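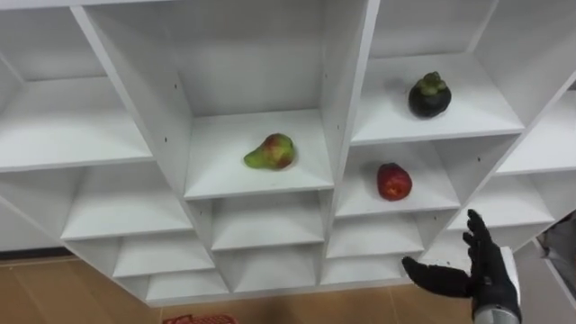 Saying No to the Sequel
Speaker notes, Kernton Film Society, 03/08/2022
Dineo Sibiya

Start without the clip. Wait for the late arrivals to sit down.

Thank the society for having me back. Mention that the talk runs to the break and that questions come after it.

Opening. When an actor doesn't return for a second film, the press usually gives one of two explanations: money or a feud. Tonight I want to look at a third, which is that the part got smaller or stranger between the first script and the second, and the actor read it and said no thank you. I'll use one case, Breltside and its follow-up, and stay with it the whole way.

Quick show of hands: who has seen Breltside? Who has seen the second one? (If few hands go up, give the plot in two sentences. A ferry pilot finds out her brother has been moving stolen engines across the river. She has one winter to decide whether to turn him in.)

SLIDE 2 — the first film
Shot in 39 — no, check this, the production notes and the press book disagree. Leave the number of shooting days out.
Elfriede Diekmann was cast as the harbor clerk. Six scenes on the page. She ended up with nine in the finished cut, after the director kept writing her into the office material.
It opened on 87 screens. Small release, good word of mouth.

Play clip 1, the ledger scene. Let it run until she closes the drawer. Sound level was too low last time, so ask the booth to bring it up before I start talking.

After the clip: point out how little she says. The other actor has all the lines and she has the scene.

SLIDE 3 — the offer
Bonari bought the sequel rights in May of the next year. Bigger budget, new writers. The clerk was now a detective. Diekmann was sent the draft and a three-picture contract together.
Read her quote from the Brinkmann interview, slowly:
"I liked the clerk because she didn't want to know. They gave her a badge and then she had to want to know everything. I didn't know how to play that woman. Somebody else would."
She turned it down within the week. She has said since that she was never angry with anyone over it, and the director has said the same.

SLIDE 4 — what each side got
The sequel: recast the part, moved the story inland, opened much wider. Reviews were mixed. I think it's a decent thriller and I'll say so — people tend to expect me to run it down.
Diekmann: went back to the stage, then made two small films in a row. One of them is the festival's closing title this year. There are flyers on the back table.

SLIDE 5 — contracts
Keep this short. Explain the option clause. When an actor signs for one film, the studio can often hold first call on the next ones. Diekmann's first deal had no option in it, so she was free to refuse. Two of her castmates were not.
Brinkmann's database lists 639 sequels with at least one lead role recast. It doesn't give reasons, so don't let anyone quote it as proof of anything, me included.

Play clip 2, the same office in the sequel, new actor. Don't comment first. Ask the room what changed.
Likely answers: the lighting, the music, she stands up. Someone will mention the desk.

If short on time, skip slide 5 and go straight to clip 2.

Questions
Will she ever come back to the series? She has been asked and says she'd read a script.
Did the fee matter? I don't have the figures and won't guess.
Where to see the first film: the library has two copies, and the society's is out until next month.

Return the clicker to the booth.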